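Yellow tape leaves sticky residue on drawer fronts, what takes it off?

Asked by cakton_renter on 2024-02-02
Home and Garden > Cleaning

I moved into a place in Cakton in November and the movers had taped all the dresser drawers shut with yellow tape. I was lazy and left it on the two bottom drawers until last week. The tape came off in strips but the glue stayed behind. It is a painted dresser, white, and I think the paint is latex but I did not paint it myself. I have tried dish soap and warm water, which did nothing, and a plastic scraper, which got the thick parts. What is left is a gray smear that picks up lint. The dresser is not worth much but I would like to keep the paint. Is there something I can buy at Hanrahan Hardware or do I already have it in the kitchen?

9 people found this useful

plainjane61
Cooking oil. Put some on a paper towel, lay it on the glue, and leave it for an hour. Then wipe it off and wash the spot with dish soap. Test the back of the dresser first. You may have to do it 2 times. Do not use nail polish remover on latex paint, it will take the paint with it.

old_mill_road
Oil works on most of it. For what is left I use a citrus remover. Mine is Plistix, but any of them should be about the same. Put it on the rag and not on the paint. Give it a minute, wipe, then wash it off well, or new paint will not stick there later. A hair dryer on low also softens the glue, but keep it moving or the paint can get soft too.

For next time, buy a low-tack tape. I had a roll of Fultano that came off a bookcase clean after 7 days, and I would not leave any tape on longer than that. Stretch wrap is better for drawers anyway because it only sticks to itself. Fold over one end of the tape when you put it on so you have a tab to pull, and pull it back flat against itself, slowly. 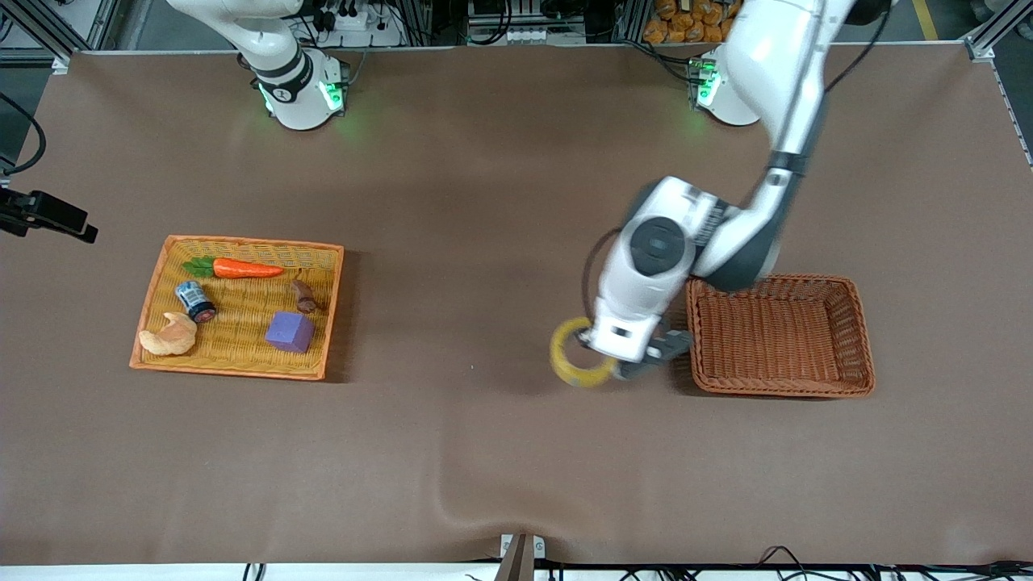

Yellow adhesive tape, on the roll.

Also check the runners while you have the drawers out. I found glue on mine and it made the drawer drag.

drywall_dan
just sand it and repaint, its a cheap dresser

cakton_renter (original poster)
The oil got nearly all of it on the second try. There is still a faint line on the bottom drawer that I can only see from the side. I will try the citrus stuff on that. Not going to repaint.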